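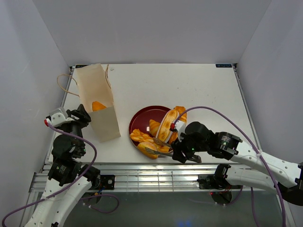

Bakery Counter Basics, Handout 3
Reading time: 3 min

Okay, bagging! I know it sounds like the easy part of the course, but more good bread gets squashed at this step than anywhere else (I flattened plenty of croissants in my first December on a counter).

Start with the bag. You can stand it up or lay it on its back with the mouth open. I like it lying down for long loaves, so they slide in along the bottom instead of dropping. Handles out of the way first, please, or they'll catch on the tongs.

Now look at your plate before you grab anything. On a mixed plate like the dark red one, with a long oval loaf lying over the top of the pile, the little ridged croissant beside it is going to get bumped if you rush. Take the loaf off first and go back for the small stuff. Braided pieces are best held across the twist, and smooth rolls like to be scooped from underneath, so open the tongs wide and come in low.

Heavy things go at the bottom of the bag, flaky things on top. Squeeze just enough to lift!

For practice, pack the same plate three times, then swap with your partner. Shahab Kermani has the spare tongs if yours are stiff.

Questions about this handout: Shahab Kermani, Skandon Bakery Course, room 60 | Back to top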